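Section 7. Faults and Recovery
7.4 Arm stopped at the rim of a bowl or other open container

Applies to the Drolumell tabletop arm with Plonemine controller, software released after March. Revised October 4, 2019. Section owner: Saron Admasu. Fault review: Melahat Tekin.

Read 7.1 (Stopping the arm) before you use this section. If a person has been touched or pinched by the arm, press the stop button and go to Section 2.

What the fault looks like

The arm lowers toward a bowl, cup or tray and stops with the gripper tip at or just inside the rim. The task does not go on to the next move. On the Plonemine display you will see one of two codes:

287 – Contact limit reached on the downward move. The controller measured more resistance than it allows and is holding position.

64 – Target position not confirmed. The arm has reached the end of its planned path but the controller cannot match that point to the container it was told to reach.

Both codes leave the motors powered. The arm is holding, and it can move again if someone clears the code from the display or from a connected computer. Treat it as live.

CAUTION: Do not pull the container out from under the gripper while either code is showing. With code 287 the arm may be pressing on the rim, and it will drop a short distance when the rim is taken away. Keep fingers out of the space between the gripper and the inside wall of the bowl.

CAUTION: Do not clear code 287 more than once. Each clear allows the arm to try the same downward move again with the same force. Repeated tries can crack a glazed bowl or bend the gripper tip.

Before you touch anything

Operators tend to tidy the table first, and the cause is then lost. Leave every object where it is until step 4 is done. The position of the bowl relative to the gripper is the most useful evidence you have.

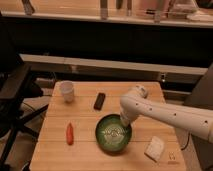 The same goes for the objects the arm was not working with. A cup or a small block elsewhere on the table may have been picked up by the object finder in place of the real target, and the log will only make sense if its position is known. Chairs can stay where they are unless they block your way to the stop button.

Recovery procedure

1. Press the stop button on the Plonemine controller. Wait for the status light to turn steady amber. If the light stays green, switch off the controller at the wall and go to 7.9.

2. Write down the code, the task name and the step number from the display. The display clears when power is removed.

3. Look at the gripper tip from the side, with your head outside the reach of the arm. Decide which of these applies:

a. The tip is touching the container.
b. There is a visible gap between the tip and the container.
c. You cannot tell.

From above, a tip that hovers just over the rim and a tip that rests on it look much the same. If you cannot tell, treat it as touching.

4. Save the table view. On the controller, open Records, choose Keep Last View, and wait for the confirmation. The controller keeps 300 views and then writes over the oldest, so a view that has not been saved can be lost during a long session. 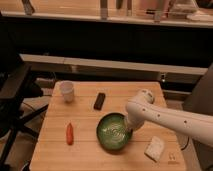

5. If the tip is touching the container, or you cannot tell, turn the key switch to Hand Guide. Support the wrist from underneath with one hand before you release the brake. The arm will feel heavy for a moment and then balance.

6. Lift the wrist straight up until the gripper is well clear of the rim. Do not swing it sideways while any part of the gripper is inside the container. The side of the finger can catch under the rim and tip the bowl.

7. If there was a visible gap in step 3, you may use Slow Raise from the display instead of Hand Guide. Keep one hand on the stop button until the arm has finished moving.

8. Set the brake and return the key switch to Off. Remove the key and keep it with you for the rest of the procedure.

9. Check the container for chips and the gripper tip for marks. Replace a chipped container. A tip with a mark you can feel with a fingernail must be changed before the arm is used again (see 9.3).

10. Check the cable at the edge of the table. It should hang in an easy curve and should not be trapped between the arm and the tabletop. A trapped cable adds resistance and can cause code 287 with nothing wrong at the bowl.

11. Run Rim Check from the Service menu with the table clear. The arm makes 5 downward moves over the calibration block and reports the error for each one. If any of them fails, stop and call Laltera support.

12. Put the objects back and run the task at Slow speed with one person at the stop button. If it finishes without a code, the arm can return to normal speed.

Finding the cause

Container moved. The usual cause of code 287. A bowl that has slid a little since it was last located brings the gripper down on the rim where it should have met open space. Run Locate Again before each downward move, or put a non-slip mat under the container.

Glossy or patterned inside surface. A shiny glaze can reflect the room lights, and the object finder may place the center of the bowl too far to one side. This tends to show up as code 64. Try a container with a matte inside, or change the direction of the light.

Dim, warm lighting. The Workneh lens unit needs even light across the table. If the far edges of the work area are in deep shadow, turn on a second light and repeat the Locate step before you change any other setting.

Wrong container height. The height stored for a container is measured from the tabletop to the rim. If a shallow bowl has been swapped for a deeper one, enter the new height under Containers – Edit. Do not raise the contact limit to get past the fault.

NOTE: Food shapes and other small light objects left near the container do not cause code 287 unless the arm touches them. They can cause code 64 if their color is close to that of the stored target.

When to call for service

Call Laltera support if the same code comes back after the full procedure, if the arm sinks when the brake is set, or if it moves at all with the key removed. In the last two cases leave the controller switched off at the wall and put the Do Not Use tag on the plug. Have the saved view and your notes from step 2 ready when you call.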